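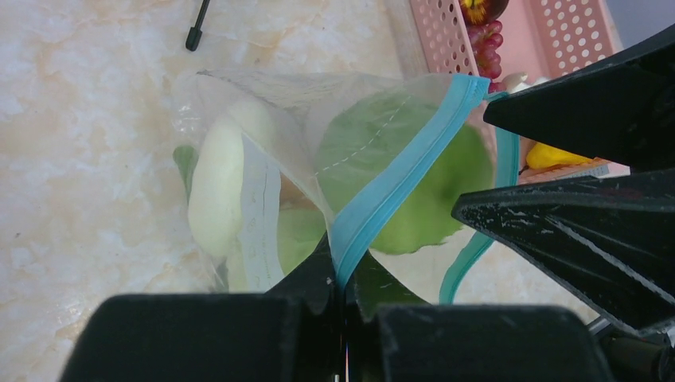
Tagged under: Manipulation / Home and Service Robots / Working Papers
Last updated: 13 Nov 2018

4. Bagging and Unbagging of Produce

4.1 Motivation

The question put to this study was whether current two-arm systems can take over kitchen work that a person does without planning it. Section 3 dealt with rigid items, for which grasp success was high on every platform tested. The present section deals with thin plastic storage bags and their contents. Bags were chosen because they appear in several larger chores, including unpacking groceries, putting food away and preparing lunches, and because the same skill is wanted in packing rooms on the shop floor.

A clear zipper bag is difficult for three separate systems at once. Depth sensing returns few reliable points on transparent film. The shape of the film changes with each contact, so a grasp planned from one view may no longer exist by the time the fingers close. The contents also shift, and a controller that treats the bag as a single body will misjudge its weight and its center.

4.2 Task set

The protocol has 5 stages: locate the mouth of the bag, hold one edge, separate the two sides, move the produce, and close the zipper. Each stage is scored separately, and a trial may continue after a failed stage if an operator restores the bag to a valid state. Whole-task scores without such help are given in the appendix. Work surfaces were not cleared of other objects between trials - a home kitchen seldom is - and no markers were placed on the bags.

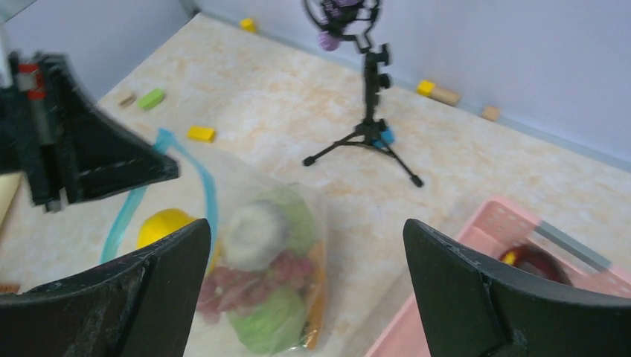 Figure 4. Filled produce bag on the tabletop between the open fingers, with the basket to the right.

Mixed contents such as those in Figure 4 were preferred to a single kind of produce. Grapes and leafy vegetables ask for different grip forces, and a force limit that protects one may be too low to lift the other through the film. The controller was given one limit for the whole bag and was not told what the bag held.

4.3 Results

Across 1813 scored stages, locating the bag was the most reliable and closing the zipper the least. Holding one edge succeeded often when the colored zipper track could be found by the wrist camera, and much less often when the film had folded over it. The Flisuvel planner, which searches for the track first, did better here than the general grasp planner supplied with the Zaltix arms. The difference disappeared once the edge was held, and both planners had trouble separating the two sides.

Closing was limited by the fingers more than by the software. A person runs a thumb along the track and feels it seat. The flat pads used in this work can press the track at one point but cannot report whether it has joined. In many trials the motion was completed as planned and the bag remained open for part of its length.

Time is a further limit. The cutoff was set at 800 seconds per trial, and a share of the trials without operator help reached it. A person at the Clemport test kitchen, working at an ordinary pace, finished the same task in under 60 seconds.

4.4 Discussion

On this evidence the chore cannot yet be handed to a machine without supervision. Parts of it can. Finding a bag and holding it steady are within reach, and a shop that already has a worker at the station may find some use in that. For the home the case is weaker, as a resident who must return to close each bag has saved little effort.

Two changes are planned for the next round, which begins in February. The first is a curved fingertip with a contact sensor, following the design described by Sartori. The second is a check of the seal by a light pull on the film. Neither change addresses the separation stage, which remains open.

Reader comments (3)

S. Fothergill: Was the separation stage scored as a success if the sides parted and then stuck together again? We see this constantly with thin film.

packline_ops: Slider bags would make stage five easier. We moved to them for our human packers and would not go back.

Stuart Fothergill: To add to my question above, I found the appendix table. It counts re-sticking as a failure, so please disregard.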